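Trornwood Produce Table Check, December

Fruit, stems and skins. Pass, and happily! Firm skins, no soft spots, nothing sticky.
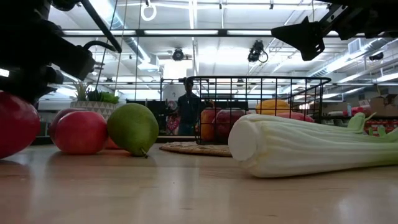

1 min read

Pear: lay on its side, stem on. OK.
Plant: keep the pot behind the fruit. OK.
Wire basket: rim smooth all the way round. Lovely, OK.
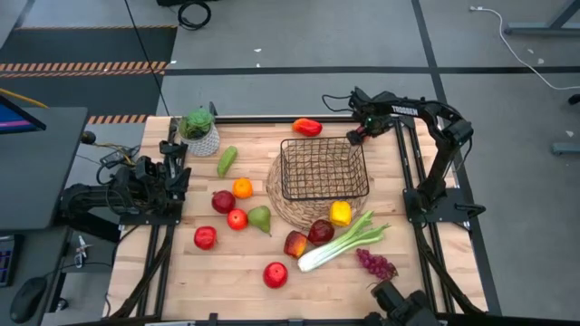
Surface wipe-down is my favorite line on the sheet. Oil the butcher block monthly. Lift the wicker mat under the basket too, crumbs love a braid. Score: 9, up from last month!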